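Sunday, September 12, 2021

Dye bath notes, madder on wool, second round

Came in to get the skeins out while the building was quiet. Delyth had left them soaking overnight in plain water, all 16, tied in pairs with cotton string. Two of the ties were too tight and there will be pale bands there. Loose figure eights next time.

Mordant was alum at the usual strength, done Friday. Ground madder is from the Stekum bag, the one with the torn corner. Weighed out 280 g, put it in the old stocking and kneaded it in warm water until the lumps were gone. The first water came out more yellow than I wanted, so I poured it off and kept it in a jar for Iolo, who wants it for his linen samples.

Heat. Kept the pot well below a simmer. The last batch went brown when Santosh and I let it climb during lunch. The dial on the left hot plate reads low, so go by the glass thermometer only. Held it for two hours, turning the skeins by hand, then switched off and left them in to cool.

Color after the first rinse is a brick red, a little orange in daylight from the back door. Jeptoo's skein with the pinch of chalk in the bath is clearly redder. I would add chalk to the whole pot next time. Our tap water is soft and I think that explains most of the difference from the recipe.

Rinse water still pink after the fourth change. Stopped there and hung everything on the rack over the drain.

To do: wash-test one skein from each pair, label before they get mixed up again, order more alum. Gwawr asked for a tulip red for the October wall hanging. Madder alone won't reach it, so we need to price cochineal.

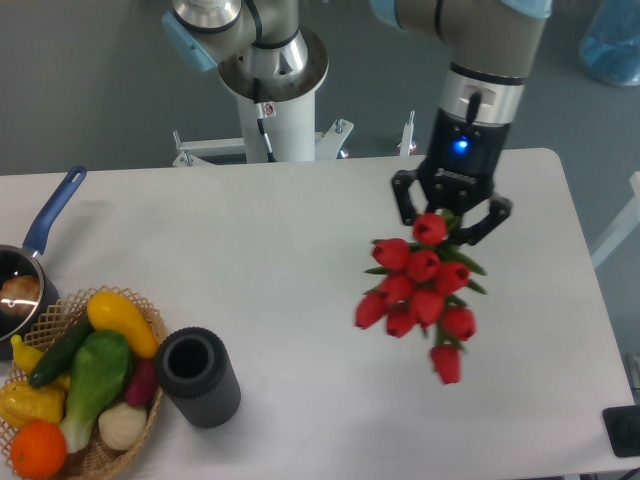 Exhaust bath

Saved the leftover liquor in the lidded bucket under the sink. Good for a peach or light coral if used this week. Put the last undyed skein in it Tuesday, no extra madder, and leave overnight with the heat off.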